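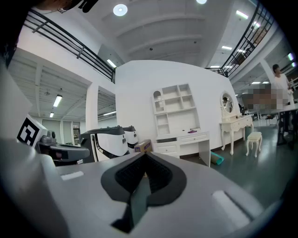
Progress report: Kurnska parish obituary index

Period covered: November to the end of April
Submitted on May 11, 2019 to the Markenari Fund
Prepared by Damian Koller

1. Work done in this period

The purpose of the grant is to collect the death notices and funeral announcements of the Kurnska area and to make them searchable by family name. In this period we entered 1,081 notices in the index. Most of them come from the weekly paper Mesent, and the rest come from printed funeral cards which families lent to us for copying.

For each notice we record the name of the deceased, the maiden name if it is given, the dates of birth and death, the place of the service and all relatives who are named. The relatives take the most time. One notice from a large family can name 30 people, and the husbands and wives are often written only in brackets after the child's name, without their own surname. We decided to enter them exactly as printed and not to guess the surname.

2. Difficulties

The greatest difficulty is the same person appearing under different spellings. We found 325 notices where the name in the newspaper is not the same as the name on the funeral card or in the burial register. In these cases both forms are kept, and the search finds either one.

The second difficulty is the quality of the older microfilm. Two reels are scratched and the last lines of the columns can't be read, and these lines are usually where the time of the funeral and the thanks to the nurses are printed. We asked Nilsuwan, the company that did the first filming, if they keep a better copy. They answered that they will look, but there is no result yet.

I must also report that 15 families asked us to leave out the cause of death or the name of a living relative. We did this in all cases. The full text stays in the closed file and is not shown in the public search.

3. Budget

Spending on copying was lower than planned, and spending on typing was higher. I ask for permission to move the unused part of the copying money to typing. The total of the grant does not change. The receipts were sent separately by mail.

4. Plan for the next period

We will continue with the notices printed before the paper changed its format. They are shorter and go faster, but the women are often listed only under the name of the husband, so every entry must be compared with the marriage book. I expect to finish this part in November.

The search page needs one correction. At present it does not accept names with a hyphen, and several families have written to me about it.

Damian Koller
Index coordinator, Kurnska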